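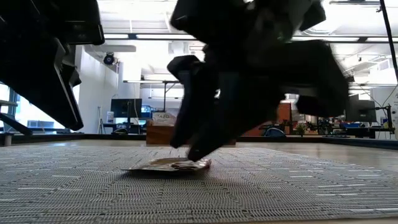 Erero bench station at work: one finger on a crinkled packet, gray woven mat, tea carton behind.

Erero Two-Arm Bench Station
Sold and supported by Votbridge
Availability: next batch ships in February
Price: on request (you were expecting that)

Overview

The Erero is a pair of overhead arms for small jobs at a table. Picking up packets, moving them, putting them in a box, taking them out again when you decide you wanted the other box. You show it a job a number of times, it learns a version of that job, and then the two of you negotiate.

People who call us usually open with the same question: can it do the chores yet? The short answer is some of them, on a table, at a pace that will make you feel good about your own hands. The long answer is the rest of this page.

What it does well

Boxes and cartons with square corners. Cups, if they are standing up. Wiping a flat surface in straight passes, with somebody else deciding whether the surface is clean. Sorting items that differ in an obvious way. Opening a drawer that was already willing to open.

In our shop test we gave it 143 mixed packets to move from a mat to a tray. It finished the run in one afternoon, with 31 packets needing a second try. A teenager would have been faster and would have wanted lunch.

What it does, with patience

Thin, flat things. A foil packet lying flush on a table is a nasty piece of work: no edge to get under, and it slides away the moment you get confident. The usual approach is to press with a single finger, drag or tilt the packet until a corner lifts, and then pinch. You do this yourself every morning without thinking about it. The Erero thinks about it a lot.

A mat with some texture helps. So does good, even light, because shiny packaging looks like a different object every time it moves an inch. If your lamps are on adjustable arms, set them once and then leave them alone.

Soft cloth also belongs here. It will fold a dish towel in half. Ask for thirds and you may get something closer to an opinion.

What it doesn't do

Fitted sheets. Stairs. Anything involving a cat. It can't clear the table and then go load the dishwasher, as it's fastened above the table and the dishwasher is elsewhere. We mention this because we've had returns.

It is also a poor judge of what matters. If you teach it to put packets in a box, it will put in the empty ones too, with the same care – a tidy household in one sense, I suppose.

In the shipment

2 arms with wrist sections and two-finger grippers
Overhead mounting frame, flat-packed
Control unit with power supply
Emergency stop button, large and red, on a long cable
Stikico finger pads, starter pack
Printed setup guide

Mat, table, monitors and things to pick up are not supplied.

About the Stikico pads

These slip over the fingertips and give a bit of grip on slick packaging. They wear out, and they collect lint with real dedication. Wash them in dish soap and let them dry before refitting. We stock replacements in soft and firm. Buy the soft.

Fit and space

Table depth: at least 70 cm
Mounting: overhead only
Floor: level, or level enough that a pen stays put
Assembly: two people and most of a morning

Teaching software

The station runs on Hứa, which records your demonstrations and lets you throw out the bad ones. Throw out more than you'd like to. If you fumble a packet and recover with a clever little flick, the arm will learn the fumble first. Updates are included for the life of the station.

Returns

Thirty days, in the original packaging. The Erero can't repack itself. We've tried.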